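6 Apr 2022 — sourdough notes, batch 51

Okay, back at it after the sad flat loaves. I switched the starter over to the Awwad rye on Bilal Nimri's say-so (he swears by it and won't stop bringing it up), and I want to get this down before I forget what I changed.

Starter was fed last night at equal parts, 100 g flour to 100 g water, and left on the shelf over the radiator. By morning it had a nice dome and smelled like yogurt and green apples. Last batch smelled like nail polish remover, so I'll take it!

Dough was 805 g of flour total, mostly the Erelier bread flour with a scoop of the rye thrown in. I held back a splash of the water until the salt went in. It felt stiff at first and then got silky after the second fold. Four folds total, half an hour apart, except the third one, which was late because I was on the phone with the mill about the missing sacks. They say next week. We'll see.

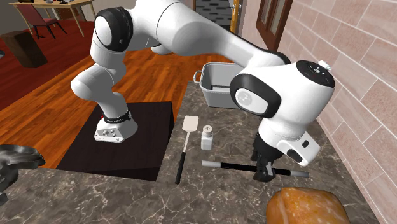

Bulk went longer than I planned. The room was chilly and the dough just sat there until lunch, so I moved the tub into the proofer on its lowest setting and it finally woke up. Note to self — write the dough temp on the tape, don't trust memory. I have no idea what it was at mixing.

Shaping was so-so. The first two were tight and pretty, the third tore on the seam and I had to let it rest and go again. Used rice flour in the baskets this time and nothing stuck, hooray. All of them are in the fridge now under the blue caps.

Bilal thinks the rye is pulling in more water than I allow for and I should go up a bit. He may be right, but I want to bake these first and change one thing at a time (yes, I know I changed the flour AND the baskets today).

For tomorrow:
Bake straight from cold, lid on for the first half.
Try the curved blade from Rurkel, the old one drags.
Save one loaf uncut overnight and check the crumb the next day.
Order more rice flour.

Starter is back in its jar, fed, rubber band at the line. Please don't move it off the shelf.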